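Search this site Search

Open day at the Urton circuit

Skistelar Racing opened its Urton workshop in March. I was one of 70 visitors. 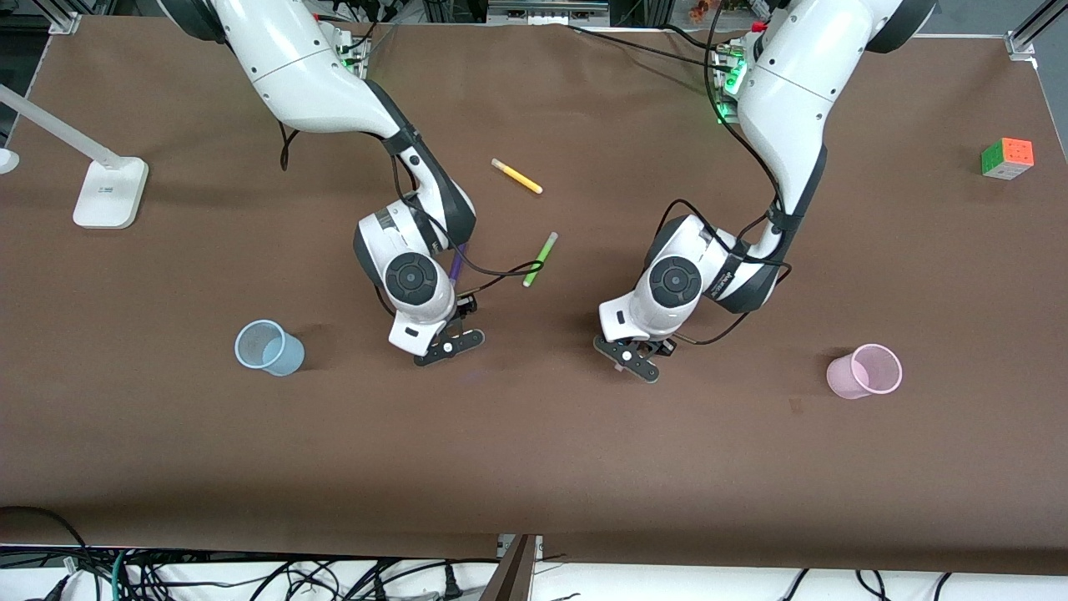

Costel Zupan prepares the team's GT4 car, number 28. He marks each checked bolt with paint, in a darker purple than the thin marker by the gripper.

Arben Begović drives it. He did 269 laps in winter testing.

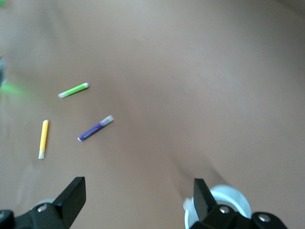 Tire sets are kept by compound. The softs carry a stripe as bright as the lime-green marker with the whitish cap.

Recent items
Endurness entry list
Kadrić test report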